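The Bungate Bud Vase, and How We Like to Fill It

If you've ever come home with one nice stem and nothing in the cupboard narrow enough to hold it up, you already understand why we love this little vase. The Bungate is a small stoneware bud vase with a tight neck, a heavy foot and a belly that swells out just enough to feel good in the hand. It has been in our range longer than almost anything else, and we still get a bit giddy when a fresh kiln load comes in and we see what the glaze has done this time!

Eliécer Marulanda drew the first Bungate on the back of a packing slip (we still have it, coffee ring and all). He wanted a vase for people who don't really "do" flowers: one branch from the yard, three sprigs of something dried, a grocery store carnation that got separated from its friends. Most vases look sad with one stem in them. This one looks finished, and it looks even better on a crowded shelf with books leaning on it.

The neck

Everything starts with the neck. The opening is narrow, and inside it there's a slight ridge you can feel with your little finger. Stems lean against that ridge and stay where you put them. You can tilt a single tulip way over to one side and it will hold the pose, at least until it starts growing toward the window, as tulips do.

The narrow neck also means you need very little plant material. A pinch of filler, one main bloom, maybe a leaf, and you're done in the time it takes for the kettle to boil. We've had customers write to us about using it for kitchen herbs, pheasant feathers, knitting needles and, in one case, a single very long breadstick at a dinner party. We approve of all of these.

The foot

Small vases tip over. Cats know this. So the Bungate carries most of its weight low down, in a foot that's thicker than you'd guess from the outside. The bottom is left unglazed and sanded smooth, and each one comes with 4 clear felt-backed dots you can stick on if you're setting it on a painted windowsill or a piano. I leave mine off because I like the soft scrape of bare clay on wood, but that's just me.

Fresh, dried or fake?

Yes to all three, and please don't let anyone make you feel bad about the third one. Artificial flowers have come a long way, and a small bright bunch in a plain vase can carry a dark hallway through February better than anything you could keep alive there. Our own rule is to go small and go colorful. Pinks, reds, oranges and yellows together, packed close, with the blooms sitting right down on the lip so no stem shows.
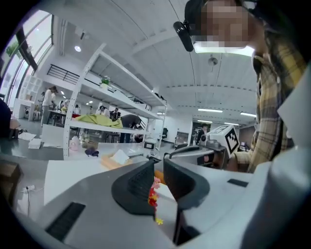

A small artificial bunch in pink, red, orange and yellow.

When you're using fake stems, bend the wire a little before it goes in. Straight wire always looks like straight wire. Give it a lazy curve, push it down until it touches bottom, then fluff the top with your fingers and walk away. If a bunch is too fat for the neck, pull it apart and use half; the other half can go in the second vase you are about to want.

Dried flowers are a dream in here too. Strawflower, statice, bunny tails, little poppy heads. Keep them out of steamy bathrooms and they'll go on for ages. For fresh flowers, strip every leaf that would sit below the water line and top the water up daily, because a vase this size doesn't hold much and a thirsty stem will empty it faster than you'd think.

Glazes

There are two glazes at the moment.

Sosetti is the one most people picture when they think of this vase. It's a soft, milky white that breaks to a warm toast color along the rim and wherever the clay has an edge. No two come out the same. Some are nearly all cream and some have a freckled shoulder, and if you have a strong feeling either way, put a note on your order and we'll go through the shelf for you.

Watora is a deep blue-green, very glossy, and it pools darker toward the foot. It makes yellow look absolutely electric. If you're putting orange or red flowers in it, stand back! Watora does show fingerprints more than Sosetti, so give it a quick wipe with a dry cloth before company comes.

We also had a short run of a matte charcoal a while ago and people still ask about it. It may be back in April if the test tiles behave. They haven't been behaving.

Sizes and item numbers

The Bungate comes in one height, with two glazes:

Item 930, Bungate bud vase, Sosetti white
Item 949, Bungate bud vase, Watora blue-green

Both are fired the same way and both will hold water without sweating through onto your table. We fill each one and leave it overnight on a sheet of paper before it's packed, and any vase that leaves a ring goes to live in the studio garden.

Cleaning

A narrow neck is lovely until it's time to wash it, so here's the trick. Put in a spoonful of uncooked rice, a drop of dish soap and some warm water. Hold your thumb over the top, swirl hard, pour it out through a strainer and rinse. The rice scrubs all the places a brush can't get to. For a stubborn white line from hard water, fill it with plain vinegar and leave it until after supper.

You can put it in the dishwasher on the top rack if you must, but the small mouth catches gritty water and you'll end up rinsing it by hand anyway. Please don't put it in the microwave or the oven.

What goes nicely with it

The Hyvönen tray, for one. It's a shallow oval in pale birch, long enough for three Bungates in a row with room left for a candle or your keys. I have two white and one blue-green on mine, and I swap the order around whenever I'm supposed to be doing something else. The tray is oiled, so mop up spills fairly soon and give it a fresh rub of oil when it starts to look dry.

If you're putting together tables for a wedding or a big supper, we can set aside up to 50 vases from the same firing so the whites sit well together. Write to us early for this one. The kiln is small and it will not be rushed, and we'd much rather choose them slowly. Mixed orders of both glazes are fine, and so are odd numbers.

Packing and returns

Each vase is wrapped in paper and tucked into a snug box with shredded card, and the box is sturdy enough to keep for storage. If yours arrives chipped or cracked, send us a picture and we'll mail another one. You don't need to send the broken one back. Eliécer likes a piece of broken pot in the bottom of a planter for drainage, and I've been doing the same with my own casualties ever since he told me.

If you simply don't get along with the color, that's fine too. Return it unused in its box and we'll swap it for the other.

Contact us | Orders and returns | Copyright Bungate. All rights reserved. | Back to top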